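Two wrist cameras, one stubborn drawer

I promised back in April that I would write up the camera comparison, and then the garden happened, and then my sister came to stay, so thank you for your patience (and for the kind nudges in the comments!).

Rezaul Thambiah and I have been trying two wrist cameras on the same simulated arm, both with the plain parallel gripper. I call them Plistier and Berunel, after the setups they come from. The kitchen is the same in each, and so is the chore, which is getting a red ball where it belongs with a drawer open underneath everything. We ran 100 tries with each camera and I drank a great deal of tea.

What I like about the wrist view is how much it tells you about your own fingers. You get both fingertips along the bottom all the time, so you always know how wide the gripper is. What I like less is the see-through container, which lets the panel edges behind it show right through and muddles my poor detector no end. 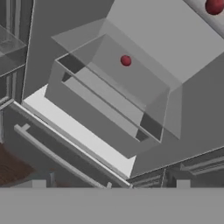

Where the two cameras part ways

Plistier has the wider lens, and it kept the ball in sight for longer on the way in. Berunel gives a crisper picture but lost the ball on 32 tries, mostly late in the reach – Rezaul thinks a small tilt of the mount would fix half of those, and I'm inclined to believe him.

Next I'd like to try the softer fingers Wouter Jansen keeps recommending. If anyone has run those with a clear bin, do write and tell me how you got on.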